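Kirideck opens its second neighborhood workshop in Risemthorpe

Risemthorpe, 18 Feb 2022

I've been wanting to write this one for ages, so forgive me if I sound a bit giddy. Kirideck is opening a second community workshop, right here in Risemthorpe, and the doors will be open to members by the end of the month!

If you haven't come across us before, we run shared workspaces where people can come in and make or mend things without having to own a garage full of tools. Our first space filled up faster than I ever planned for. We capped membership at 80, then had a waiting list nearly as long as the member list, and I got very tired of writing "sorry, not yet" emails.

The new place is in the old Andetti showroom on the corner by the bus turnaround. Andetti sold kitchens there for years, and they've been lovely to deal with as landlords (they even left us the big front windows, which they could easily have boarded up). We've put in better lighting, a proper sink, and a quiet room at the back for hand sewing, bookbinding and anything else that doesn't go well with a drill running next door.
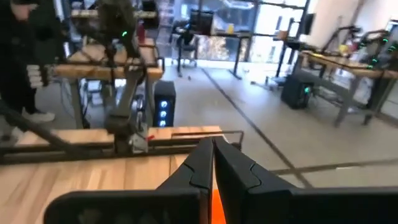 Membership in Risemthorpe will be limited to 100 people to begin with. It costs the same as at our first workshop, and if you're already a member there you can use both spaces at no extra charge. I went back and forth on that for weeks, but charging people twice felt mean and I'm glad we didn't do it.

I'm also really happy to say that Milošević, the family hardware store across the street, is giving our members 5 percent off screws, glue, sandpaper and paint. They open early too, so you can pick up what you forgot before the morning session starts. I forget something every single time.

Beginner classes start in the first week. We'll have chair repair, basic wiring for lamps, and a two-evening class on sharpening kitchen knives, and we're hoping to add upholstery in August if we can find enough room for the foam. Classes are open to non-members as well, although members get to book first.

To join, or to put your name down for a class, stop by the front desk at either workshop. Reporters are very welcome to come and look around before we open; just call the Kirideck office and I'll put the kettle on.

About Kirideck
Kirideck runs 2 member workshops for home makers and menders, with shared tools, classes and open evenings.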